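FOR IMMEDIATE RELEASE
December 4, 2022

Consuelo Urquijo's "The Second Widow" Asks Whether Great Love Stories Should Be Believed

Prieto House to publish a novel about a marriage, a bundle of letters, and the daughter who doesn't buy a word of it

BOLTLEY - Prieto House will publish "The Second Widow," a new novel by Consuelo Urquijo, in June. Booksellers will find it in the catalog under historical romance. The author has asked us to say that she has her doubts about the label, and readers who come to it looking for a moonlit proposal should know that the only proposal in the book is made in a feed store and is turned down.

The story begins with a funeral in the river town of Ondow. Marta Rellden has buried her husband of many years, a ferry pilot everyone in town agrees was devoted to her. Two days later a woman in good shoes steps off the morning boat and says that she was his wife too. She has a ring and a house key. She also has a tin box of love letters, 100 of them, tied up by year.

What would a reader of romance expect next? Rage, probably, and then some handsome stranger to ease the pain. Urquijo isn't interested. Marta reads one letter, says it is badly spelled, and invites the other woman to stay for supper. It is her daughter Ines who can't let the matter rest. Ines works in the ferry company's ticket office, where every crossing for the last five years has been written down, and she soon sees that the dates in the letters don't match the boats. Either her father could be on both banks of the river at once, or somebody wrote those pages who had never met him.

From there the novel follows Ines as she checks one sweet line after another against the record. A night under the stars at Rellden Point falls in the week of the flood. A promise made on the landing is dated to a day when the landing was closed for repairs. Meanwhile she is being courted herself, by a surveyor named Tobias who says all the right things, and she has lost the knack of hearing them.

"I wanted to write about people who have been told their whole lives that love will be obvious when it comes," said Urquijo. "I have never found it obvious. I have found it to be mostly a matter of who turns up and when, and how much they lie about it afterward."

Urquijo wrote the first draft by hand. She cut the ending three times. In the version that will reach stores, Ines learns who wrote the letters, and the answer makes neither of the widows happy. Whether she ends up with Tobias is something Prieto House has been asked not to reveal. We will say that early readers have argued about the last page, and that one of them returned the manuscript with the word "No" written under the final line.

Roald Eklund, who edited the book, admits that he was hard to win over.

"I get a great many novels with letters in them," Eklund said. "The letters are nearly always beautiful, and I nearly always stop believing them by the second one. Consuelo's are full of mistakes, and the mistakes matter. I still think the chapter at the horse fair is too long. She disagrees, and it's her book."

He is also wary of the claims that tend to go with a launch like this one. Prieto House will not be calling "The Second Widow" the love story of the year, partly on the grounds that the year in question hasn't started. No one here has promised that you will laugh, or that you will cry. Eklund did finish it on a train and miss his stop, but he says the stop was poorly marked.

The first printing will be 1,058 copies. That is an odd number for a print run, and it comes from adding up what bookstores have ordered so far plus what the author wants for her family. If more are needed, more will be printed. The usual thing would be to announce a huge figure and let the warehouse deal with the rest, and we have done that before with poor results.

Fans of Urquijo's earlier novel, "Salt for the Bridegroom," will find the same dry humor and the same river, though none of the same people. That book was described in one notice as "a romance for readers who count the silverware after the wedding." The author took it as praise. There is no plan for a series, whatever the last line of the epilogue may seem to suggest.
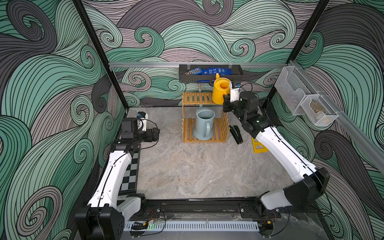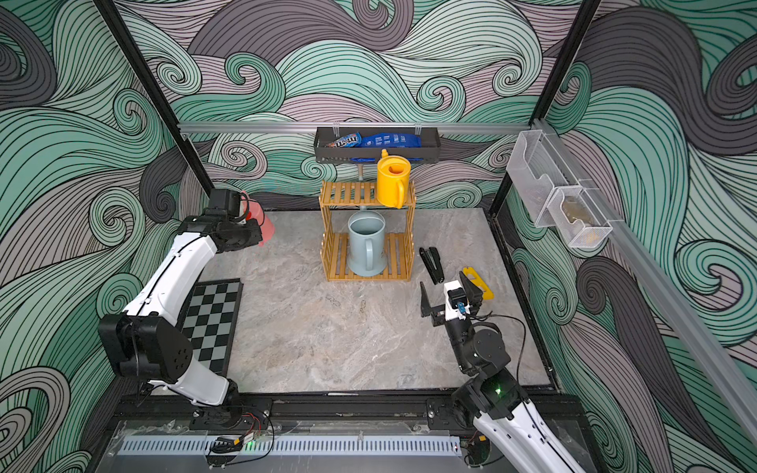

Urquijo will read from the opening chapters at the Boltley Reading Room in June, in the week the book comes out. The reading is free. She will take questions afterward but would like it known that she does not give advice about anyone's marriage, having been asked for it at every event for her last book - once by both halves of the same couple, an hour apart.

Advance copies are available to reviewers on request. Please tell us where the review is meant to run. Requests that consist only of a mailing address will be treated with suspicion. Interviews with the author can be arranged through the publicity desk, by phone or in person. She doesn't answer questions about which parts are true.

About the author
Consuelo Urquijo grew up beside a river and worked as a court clerk before turning to fiction. She lives outside Boltley. "The Second Widow" is her second novel, and she is tired of the joke.

About Prieto House
Prieto House is an independent publisher of fiction based in Boltley.

Press contact: Publicity Desk, Prieto House, Boltley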